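Automation at the Pikley packing rooms

The Pikley packing rooms in Ostport are a small grocery and gift hamper business, known locally for Christmas boxes and for the tea-time trays sent to hotels up the coast. They are usually mentioned these days for the way robot arms were brought onto the benches, a change that took 18 months from first talks to daily use and is still being adjusted, a little at a time, by the people who work beside it.

Before the arms arrived, 12 packers filled every tray by hand. The work was friendly but hard on wrists and shoulders, and in the busy season, which starts in September, a packer might fill 449 trays in a shift. Kuleck, the firm that fitted the benches, began with the plainest part of the job: lifting one item at a time and setting it in a tray.
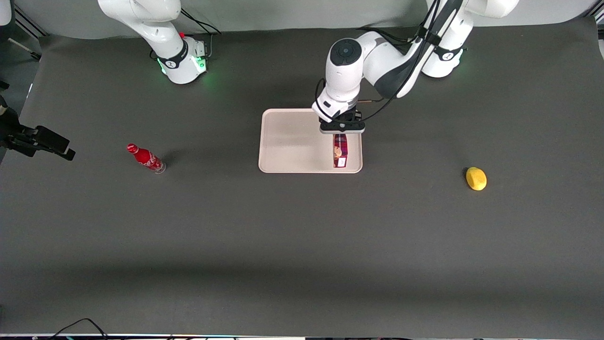

All 12 packers kept their places, though hardly any of them would say they have the same job. Eight moved to what is called bench minding, which means laying out stock, watching the lifts and stepping in when an item is dropped or set down crooked. The others went to ribbon work, hand-written cards and checking, all of which had been squeezed into the last hour of the day under the old arrangement.

Yanling Ye, a packer of long standing who now trains the bench minders, has written a good deal of the Costache notes, a shared notebook named after the lane behind the building. It is a homely sort of manual, full of crossings-out, and it records which goods give trouble. Wrapped biscuits take up several pages, for film creases easily and what is inside can crumble if the grip is too firm. Fruit and bottles have pages of their own.

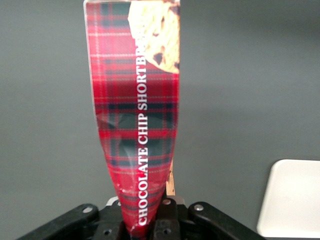 Opinion on the floor has been mixed, and it would be unfair to smooth that over. Sore wrists are less of a complaint than they were, and older staff in particular have been glad of it. Against that, several packers have said they miss the chatter of the long table, and that minding a bench can be tiring in its own way, with more watching and less doing. Breaks were lengthened and the benches turned to face one another after these points were raised, and staff now swap between minding and ribbon work halfway through each shift.

Pay was settled separately, with bench minding placed one grade above packing.

Page last revised 2025-04-10 | Contact the editors | Copyright and reuse | Back to top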